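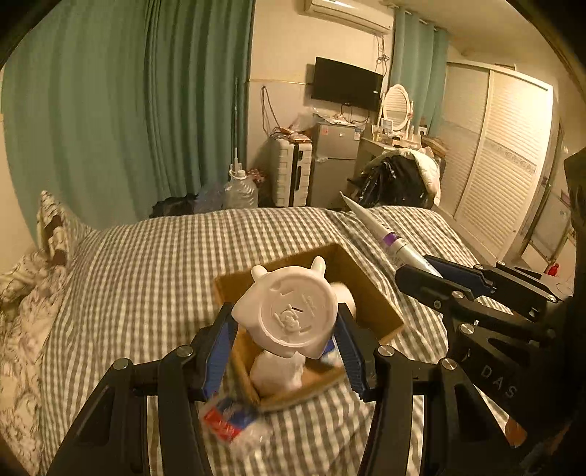 Grolport, June 8, 2026

Practice Forum > Hand-Held Gripper Work > Draft 6, comments on Section 4 (two-gripper work in homes)

evard_standards
Moderator

The comment period on Section 4 of the Evard good practice text is now open. Section 4 covers sessions in which one operator works with two hand-held grippers in a furnished private home. Members are asked to cite the clause number in every comment.

The clauses that drew the most questions in the last draft are repeated below.

4.2 The work surface may be a bed, a table or the floor. A soft surface is permitted if the container stays in place when touched by a jaw.

4.3 Each gripper holds one object at a time. A second object is not picked up with the same jaws until the first has been released.

4.5 Household belongings in the background are left where the resident keeps them. Documents, mail and medicine labels are turned over or removed by the resident, and by no one else.

4.7 Objects with a cap or nozzle are checked for a tight closure before the session and are not squeezed at the middle.

Comments will be answered in this thread.

coastline_ops
Member

Clause 4.2. We support the change. The earlier draft required a rigid table, and a large share of the homes we visit do not have one free. A cardboard box on a bed, with a toy figurine in one gripper and a tube in the other, is ordinary work for our teams and should be covered by the text. We do ask for a definition of "stays in place." A box on a quilt always moves a little.

tn_fieldsafety
Member

Clause 4.2. We do not support the change. Our office reviewed 582 session reports against the previous draft. In 74 of them the operator noted that the container had tipped or slid, and the soft surfaces were heavily represented in that group. An operator who reaches after a sliding box with a gripper in each hand has no free hand for balance. We would accept a bed only if a flat board is placed under the container.

coastline_ops
Member

A board brings its own problem. It has to be carried in, cleaned between homes and stored. Were the reports sorted by the weight of the container? An empty carton and a loaded one behave very differently on a mattress.

tn_fieldsafety
Member

They were not sorted by weight. The report form has no field for it. We will propose one under Section 9.

evard_standards
Moderator

Both positions are recorded. The drafting group will consider the following wording for 4.2: "If the container shifts by more than its own wall height during a trial lift, it shall be steadied or a board shall be used." Members are invited to test it.

Please continue with 4.3 and 4.7.

halden_training
Member

Clause 4.7. Our trainers find the last part too strict. A full toothpaste tube is narrow, and the pads close near the middle whatever the operator intends. In our sessions the tube is often held upright over the box with the cap down, while the other gripper keeps a figurine on its side. With a light grip we see no harm in this. We suggest "are not squeezed hard enough to change their shape."

Clause 4.3. No objection. We ask whether both grippers may be above the box at the same moment. The draft is silent, and our trainees ask every time.

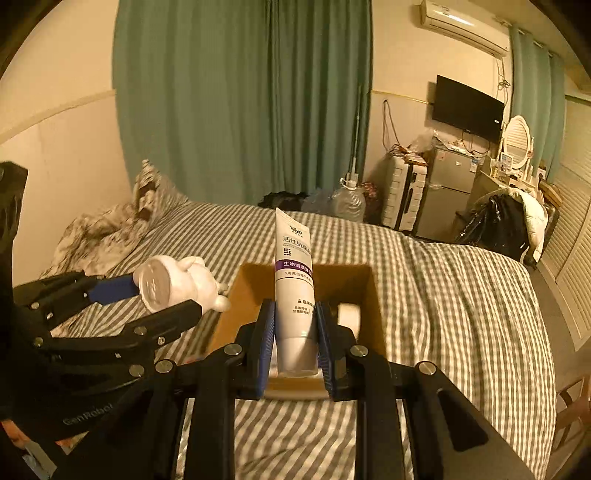
Reludgate: On the question of both grippers over the box, our house rule is that one enters and the other waits outside the rim. We adopted it after repeated contact between linkages. It slows a session slightly, and our operators accepted it within a week. We would like to see it as a recommendation in 4.3, with "should" and not "shall."

tn_fieldsafety
Member

We would prefer "shall." Pinched fingers are the most common minor injury in our records, and they happen when the two mechanisms meet.

coastline_ops
Member

"Shall" would rule out any task where one object is passed from one gripper to the other. That is a normal task. Please keep "should."

zawadzka_home
Member

Clause 4.5. The resident should also be told, before work starts, how much of the room will be seen. In a bedroom it is commonly most of the furniture, the top of the refrigerator if there is one, and whatever a mirror reflects. We use a one-page notice with 18 lines and can share the text.

evard_standards
Moderator

Please send the notice to the drafting group. Clause 4.3 will carry "should," with the objection of tn_fieldsafety noted in the annex. The wording offered by halden_training for 4.7 is accepted for the next draft. Clause 4.2 remains open until the end of June.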